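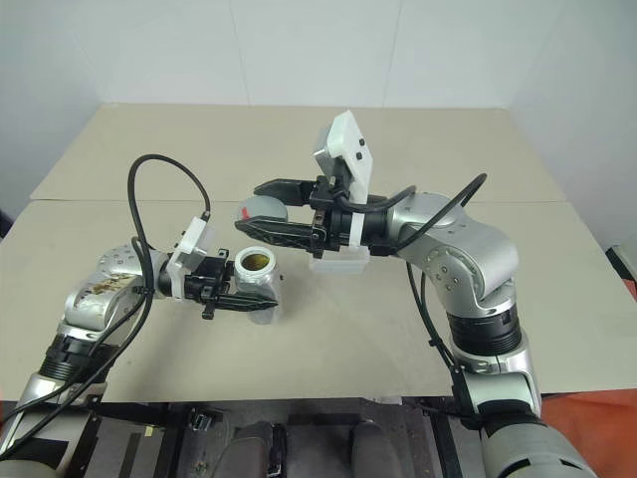 Silberne Dose mit goldgelbem Rand, dazu ein grauer Becher mit roter Markierung.

Die zweite Arbeit der Dose

In der Küche meiner Großmutter stand neben dem Herd eine Dose mit Holzlöffeln. Sie hatte kein Etikett mehr, und wir Kinder wussten nicht, was früher darin gewesen war. Als ich nach Deutschland kam, fand ich es sehr merkwürdig, dass man Dosen hier nach dem Essen sofort in den gelben Sack wirft. Ich habe mich daran gewöhnt, wie man sich an das frühe Abendessen gewöhnt. Aber eine oder zwei habe ich immer behalten.

In Dollevden, einer kleinen Stadt mit einem langen Marktplatz und sehr wenigen Parkplätzen, gibt es jetzt einen Laden, der aus dieser Gewohnheit ein Geschäft gemacht hat. Er heißt Zaltik und verkauft gebrauchte Behälter: Dosen, Becher, Gläser, Büchsen für Tee, Blechkästen für Kekse. Im Oktober hat er eröffnet. Im Regal an der linken Wand standen bei meinem Besuch 691 Stück, die Zahl schreibt man dort jeden Morgen mit Kreide auf eine Tafel neben der Kasse. Am Abend stimmt sie natürlich nicht mehr, und keiner stört sich daran.

Ich hatte erwartet, dass die Kundschaft vor allem die bunten alten Blechdosen kauft, die mit den Schiffen und den Rosen. Diese werden viel angeschaut und viel hochgehoben. Gekauft werden die einfachen. Eine glatte silberne Konservendose kostet im Laden 20 Cent, und es gibt Leute, die sechs davon nehmen und sie nebeneinander auf das Fensterbrett stellen möchten. Auch ich habe drei gekauft, obwohl ich zu Hause genug hatte.

Wer eine offene Dose länger ansieht, bemerkt oft zuerst die Farbe innen. Bei vielen ist das Metall dort goldgelb, während es außen silbern glänzt. Es handelt sich um einen Lack, der den Inhalt und das Blech voneinander trennt. Manche Dosen sind innen weiß, manche einfach blank. Ich mag die goldenen am liebsten, denn in ihnen sieht auch ein alter Bleistift ein wenig festlich aus. Für Lebensmittel sollte man eine geöffnete Dose allerdings nicht länger verwenden, und mit einem harten Schwamm zerkratzt man den Lack sehr leicht. Warmes Wasser, ein Tropfen Spülmittel und ein weiches Tuch genügen.

Das größere Problem ist der Rand. Es kommt auf den Dosenöffner an. Die gewöhnlichen Öffner schneiden in den Deckel hinein und lassen innen eine scharfe Kante stehen, an der man sich beim Spülen die Finger verletzt. Die anderen trennen die Naht von der Seite auf, und der Rand bleibt stumpf. Ich habe viele Jahre mit dem ersten Modell gelebt und viele Pflaster verbraucht. Bei Zaltik fährt man mit einer feinen Feile einmal um jede Dose herum, bevor sie ins Regal kommt. Das Geräusch hört man bis auf die Straße.

Das Etikett löst sich meistens nach einer Stunde im Wasser. Bleibt der Klebstoff, hilft ein wenig Speiseöl, das man einreibt und stehen lässt. Manche Kunden kleben danach wieder Papier darauf, andere malen mit Pastley, einer matten Kreidefarbe, die der Laden in kleinen Töpfen führt. Der beliebteste Ton ist ein Grün wie von unreifen Birnen. Ich lasse meine Dosen silbern. Man sieht darauf jeden Fingerabdruck, das gebe ich zu.

Zwei Häuser weiter liegt das Teehaus Amin, und dort kann man beobachten, wie solche Dinge im Alltag gebraucht werden. Auf jedem Tisch steht eine Dose mit Teelöffeln, und das Wasser kommt in Bechern, von denen keiner zum anderen passt. Es sind 41 Becher, gesammelt über mehrere Jahre auf Flohmärkten. Einige sind grau und schlicht, einer trägt den Namen eines Segelvereins, einer hat unten ein Loch und dient als Topf für Schnittlauch. Die Stammgäste haben ihre Lieblinge und fragen danach. Mir gab man beim ersten Mal einen sehr hässlichen braunen, und beim zweiten Mal habe ich wieder um den braunen gebeten.

Becher und Dose haben fast dieselbe Form, und doch behandeln wir sie ganz verschieden. Der Becher bekommt einen Platz im Schrank. Die Dose bekommt, wenn sie Glück hat, einen Platz unter der Spüle, mit Schrauben darin. Stellt man beide auf einen hellen Tisch, auf dem sonst wenig liegt, wird der Unterschied kleiner. Eine Bekannte aus der Nachbarschaft des Ladens trinkt daraus zwar nicht, aber sie deckt den Tisch mit Dosen: eine für das Besteck, eine für die Servietten, eine für die Brotstangen, diese mit Papier ausgelegt. Ihre Gäste fragen jedes Mal, wo man so etwas kauft.

Es gibt auch Grenzen. In der Spülmaschine rosten Dosen an der Naht, meistens schon nach wenigen Durchgängen. Auf hellem Holz hinterlässt ein nasser Boden einen braunen Ring, den man nur mit Geduld wieder entfernt. Für Pflanzen braucht man Löcher, und diese schlägt man am besten mit Hammer und Nagel von innen nach außen, während die Dose auf einem alten Brett steht.

Bis zum Jahresende hat Zaltik 1286 Behälter verkauft. Ich weiß nicht, ob ein Laden davon leben kann, bei diesen Preisen. An dem Vormittag, als ich dort war, kam ein Junge mit einer Tüte leerer Dosen herein, stellte sie auf die Theke und suchte sich dafür einen Becher aus. Er brauchte sehr lange und nahm am Ende einen blauen.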